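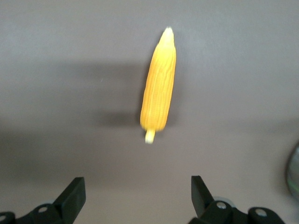 An ear of corn.

I want to make a case for boiling corn in a plain pot of water, and I want to make it in May, before the grills come out and everyone I know stops listening to me.

Every summer I get invited to a cookout where somebody hands me a blackened ear on a stick and waits for me to say wow. I say wow. I have manners! But what I taste is smoke, and then char, and then (way at the back, waving a tiny flag) corn. You can put smoke on anything. If I wanted to taste the grill I'd lick the grill.

My friend Marcelle Huet thinks I'm being a crank about this. She soaks hers in the husk overnight and then grills them for what feels like a whole afternoon, and she has a rub, and the rub has a name, and I'm not allowed to print it. Her corn is good, I'll give her that. I ate two in April, out of season, trucked in from who knows where, and I didn't complain once. But I was eating the rub, Marcelle. You could put that rub on a shoe.

What I do takes ten minutes, and most of that is waiting for the water. Big pot, enough water to cover, no salt. Some people salt the water and swear by it, and I did too for years until I forgot one night and couldn't taste any difference at all. My grandmother put sugar in hers. I think she was making up for old corn, the kind that sat around on a counter for days, and I loved her and I leave the sugar out. Water boils, corn goes in, lid on, and you turn off the heat and go find the butter.

Now, the pot. I have opinions about the pot too, sorry. People will spend real money on those tall skinny steamers with the basket inside, and then use them for asparagus once a year. I say get a round stainless one that's wide enough for an ear to lie down in. Nine inches or so across the bottom does it for me, and a long ear can always lean on the side until I snap it in half over my knee, which is half the fun anyway.
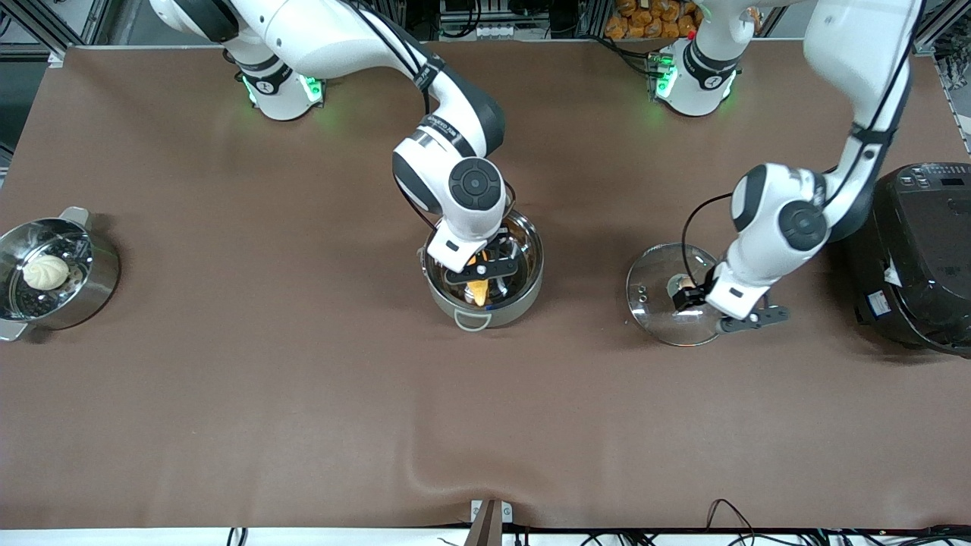
And a wide pot earns its shelf space the rest of the year, too. Mine does soup, it does potatoes, and it once held an entire batch of popcorn that got away from me. I like a handle that folds down out of the way, because I have a small kitchen and I have hooked my sleeve on every handle in it.

I like steel on the inside as well. My old pot had a dark coating and I could never tell what was going on in there. Was that the water? Was that a scorch mark from the chili? With shiny steel you look in and see your dinner, and also your own big steamy face, but you get used to that.

The argument I hear most, usually from my neighbor Toon Van Beek, is that boiling "washes the flavor out." I've asked him where it goes. I've tasted the water! It tastes like water that met some corn. Toon leaves his in for sixty minutes at a rolling boil, by the way, next to the potatoes, so I'd say the trouble at his house is the clock. Anything would give up after an hour of that.

I'm not against toppings, either. Butter, obviously — soft, and more than looks decent. Lime if there's a lime. Pepper if I'm feeling fancy. What I'm asking is that you eat the first couple of rows with nothing on them. Just pull it out of the pot, juggle it from hand to hand like an idiot until it's cool enough, and bite.

Marcelle says she'll try it my way in July if I try the rub on popcorn. I've already bought the popcorn.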